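Gaetano Amato started keeping bees at Skastdale with two hives and a borrowed smoker. He now sells 500 jars of honey in a good season, most of it from a card table at the end of his driveway.

"I never had a plan," he says. "My neighbour was moving to the coast and couldn't take them. I said I'd mind them until spring, and that was that."

The first winter went badly. He opened the hives too often and let the cold in, and he lost one colony before August. A member of the Rarnham bee club told him to put the lid back on and go inside.

"Best advice I've had. You want to look all the time when you're new. They don't need you looking."
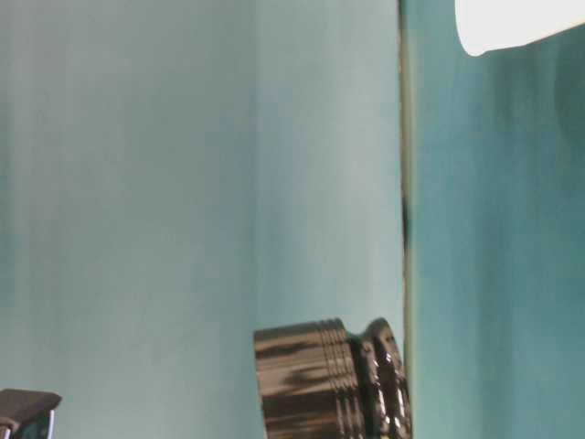 His hives sit on the north side of the block, behind a row of bottlebrush. He moved them there after the family next door put in a pool, and the bees took to drinking from it. A shallow tray of water with corks in it fixed most of the trouble — he tops it up every morning at seven in summer.

Last year's take was 257 kilos, his best so far. He puts it down to the yellow box flowering late and heavy. The year before he got barely enough for the family, and he fed sugar syrup through much of the winter.

"People ask what you do differently in a good year. I did the same things. It rained at the right time."

He charges less than the shops do and doesn't intend to change that. The jars cost him more than they used to, so he asks people to bring the old ones back. Plenty do, and a few come back with the labels already soaked off.
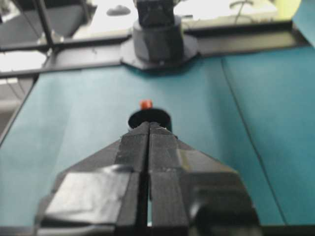
Wenceslao Lucero thinks the price is too low and has told him so more than once, saying that anyone lifting full boxes in a veil in January ought to be paid properly for it. Amato shrugs at this.

"He's probably right. But then I'd have to keep books."

He plans to split two of the stronger hives in October and give one to his daughter. She has asked for it to go near the lemon tree. He hasn't told her yet how much they swarm.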